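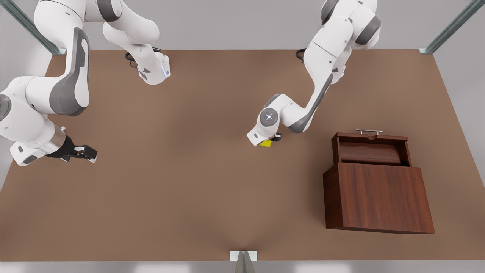
I have been meaning to write about my winter walk for weeks now, and every time I sat down to do it something came up, usually the kettle. But it's February, the rain is going sideways past the window, and I have a whole afternoon with nowhere to be, so here we go at last.

Those of you who have been reading for a while will know that I set myself a bit of a challenge last year, which was to walk every public footpath in the parish of Kollolness. It sounds grander than it is. There are 60 of them on the council's map, and a good many are the sort that go behind somebody's garages and come out by the bus shelter. I started with the short ones near home, which was lovely for my confidence, and left myself all the long muddy ones for the cold months, which was very silly of me.

The one I want to tell you about is the old lane up to Matetby. It leaves the road by the chapel and climbs for the best part of two miles between hedges, and for most of that way you can't see anything at all except hedge. I did wonder, about halfway up, whether I wouldn't have been happier at home with the crossword. There was a stream running down the middle of the path, quite a determined one, and I had to walk with one foot on each bank like a cowboy. My left boot has had a slow leak since the autumn and I keep telling myself I'll see to it. I have not seen to it.

And then you come out at the top, through a gate with a loop of blue string for a latch, and there is the whole bay. I stood there for ages. The tide was a long way out and the light was coming in low under the cloud, and the sand had gone that pale gold colour it only goes in winter. I could see right across to the lighthouse. I had a cheese and pickle sandwich in my pocket (rather flat by then) and I ate it leaning on the gate, and I don't think I've enjoyed a sandwich so much in years.

Matetby itself is hardly a village any more. There's a row of cottages, a pump with no handle, and a farm that sells eggs from a box on the wall. I put my coins in the tin and carried six eggs home in my hat, very carefully — five of them made it. The sixth is a sore subject, and so is the hat.

Coming back I took the other path, down through the woods, and I am so glad I did because the snowdrops were out. I had completely forgotten about them! The bank on the left as you come down towards the ford is thick with them, and there's a robin who follows you from post to post as if he's been asked to see you off the premises. If you only ever walk one bit of this route, let it be that one, and go at about three in the afternoon when the sun gets in under the trees.

A word about the ford. The map shows stepping stones and there are indeed stepping stones, but after a wet week the middle two are under water. I went round by the road bridge, which adds twenty minutes and takes you past a very rude goose.

I keep a little notebook of all this, with the date and the weather and what I had to eat, and it has become one of my favourite things in the house. My spelling gets worse as my hands get colder, so the winter pages are quite hard to read. I was looking back over last spring's the other evening and found I'd written "lambs!!" on four pages running, and nothing else.

I still have eleven paths to go. The next is the one along the old sea wall, which I've been saving for a dry day, and after that there's a nasty steep thing behind the quarry that I may do with my eyes half shut. If anybody local knows whether the stile at the quarry end has been mended, do leave me a comment. It was hanging by one nail in October and I am not as springy as I was.

Right, the kettle has just clicked off, and I have boots to stuff with newspaper.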